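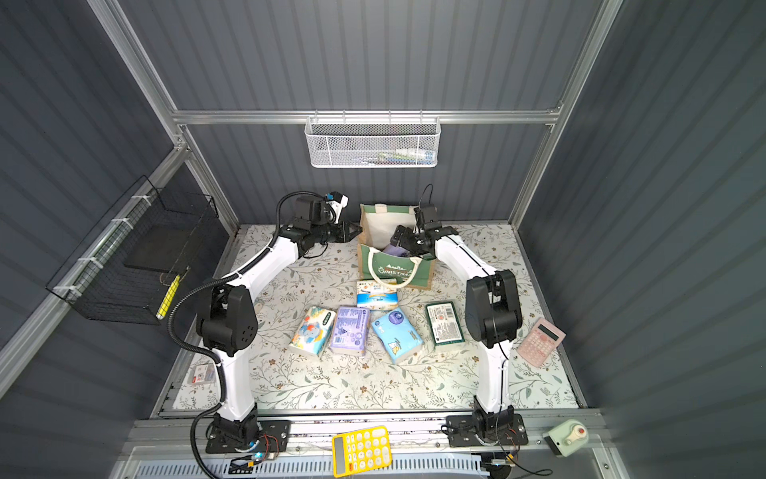

Verna Ambrose wants to know what a second arm buys her that the first one didn't. She has put the question to both bidders, Zuton and Felach, and says neither has answered it in plain words.

"They show me bag packing," she says. "Tissues, small boxes, a tote. Fine. My lines in Pennington do that with people, and the people also answer the phone."

Zuton wants a 12-month lease on a two-arm cell. Felach will sell outright, but its service plan costs $1700 a month and starts before the first shift is run. Ambrose has budgeted for neither.

"I asked who pays when a gripper wears out. I got a brochure."

She isn't against the gear. The Sidstead site loses packers every April, and she would look at one cell there — on trial, with her own stock, 13 weeks at the least. She'd also want the tote changed without a call to the supplier.

"If they'll agree to that in writing, I'll find the floor space," she says. "So far I've had four meetings and no letter."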